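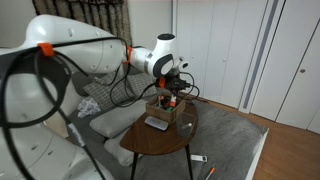

The arm over the side table, with the gripper just above the open box.

Robot arm learns to tidy up, one lesson at a time
27 Jan 2021

A big white robot arm in a room with a sofa, a rug and a pile of cushions is a cheerful thing to write about in January, and the news from the Danholm project is cheerful too. The team has reached 833 recorded lessons in its home tidying work, every one of them shown to the arm by a person, and it is now opening the project up to more teachers.

The idea behind Danholm is easy to grasp. Nobody writes out a list of movements for the robot. A person shows it the job instead, and the arm's movements are saved as the lesson goes along. Some lessons are given by hand, with the teacher holding the arm near the wrist and guiding it through the task. Others are given by remote control from a desk next door, using a pair of handles made by the small workshop Pletuleck. Move a handle to the left and the arm goes left. Squeeze, and the gripper closes. It sounds like a fairground game and, for the first few minutes, it feels quite a lot like one!

The jobs are the sort most of us do without thinking: lift something out of a box, put something back in it, move a cup to the other side of a table. They are also surprisingly hard to teach. A small open box leaves little space for a gripper, and when several bits and pieces are bunched together inside, the teacher has to choose one and come in at a good angle. People do this in different ways, and the project wants all of them. A slow, careful lesson is kept alongside a quick one, and so is a lesson where the teacher misses, backs off and has another go (these are said to be some of the most useful of the lot).

Teaching by hand came first. It is still the favourite with newcomers, who can feel the weight of the arm and soon get a sense of how far it will stretch. Remote control was added in August and has taken over for the fiddlier work, partly thanks to the way the Pletuleck handles scale things down. A wide sweep at the desk becomes a small, steady nudge at the table. Of the lessons saved up to now, 82 were given entirely this way, and that share is set to grow quickly.

Everything recorded goes into Bunix, the project's own software, where a lesson can be played back, trimmed and labelled. The playback is a treat to watch. The arm goes through the whole lesson again with the teacher's little pauses left in, and regulars say they can tell whose lesson it is within a few seconds. Bunix then uses the full set to work out how the arm might try the same job with things moved to new places, which is where the real learning starts.

The next target is 1000 lessons. To get there, Danholm is teaming up with Loureiro, a training centre that will send learners over to spend a morning at the handles. No experience is needed. Each new teacher gets two practice runs, one by hand and one from the desk, before any recording begins, and can stop the arm at any point with a foot switch.

After that the plan is to move on to jobs with more than one step, such as emptying a box and then sorting what was in it. Cushions are on the list as well, and opinion in the team is split on whether soft things should be taught by hand or from the desk. Both ways will be tried, and the first set of lessons will be put up on the Danholm page with the playback included.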